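**Re: [members] Storage charges and the winter coat collection**

Date: 08/08/2020

Dear members,

Thank you to everyone who replied to the notice on storage. Most of the replies raised the same point, so I am answering the following message on the list, with the sender's permission.

> From: Florencia Benítez
>
> The notice says that the Putano unit will be given up and that everything in it will move to Quezada. I have no objection to the move. My concern is the winter collection. Last year the coats and hats were kept at Putano until December, and the sorting tables were there as well. If we now have 30 shelves in place of a whole room, where is the sorting to be done, and who pays if we run over the space?
>
> I would also like to know whether the charge of $2,292 is for the full year or only for the months remaining.

The charge of $2,292 is for the full year and covers the shelves, electricity and access outside office hours. It is payable in 2 installments, the first on signing and the second in December. There is no separate fee for the loading door. If we need more space than the agreement allows, the additional cost will be met from the general fund and will not be passed on to the branches.

Sorting will be done in the ground-floor room at Quezada, which the agreement allows us to book without charge. Branches should reserve the room through Leandro Villalba and give him the number of people expected. Bookings are for a morning or an afternoon, and the room must be cleared at the end of each one.

Knitwear should be kept apart from coats – last year the two were mixed, and 106 items had to be sorted a second time. Hats, scarves and gloves should be checked for holes before they are put on a shelf. Items printed with a design may be accepted, provided that the design is suitable for all ages.

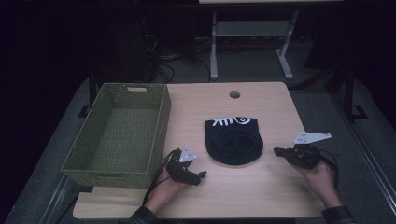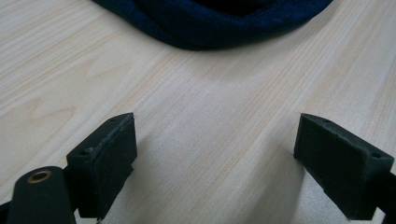

Each branch remains responsible for labeling its own shelves. Labels should give the branch name, the type of clothing and the size range. Unlabeled goods will be treated as common stock and may be issued to any branch that asks for them.

The agreement has not yet been signed. Members who wish to read it before then may request a copy from me. Comments on the booking rules should go to Mr. Villalba directly, with a copy to this list if they concern more than one branch.

Yours sincerely,

The Secretary
Kullska Clothing Exchange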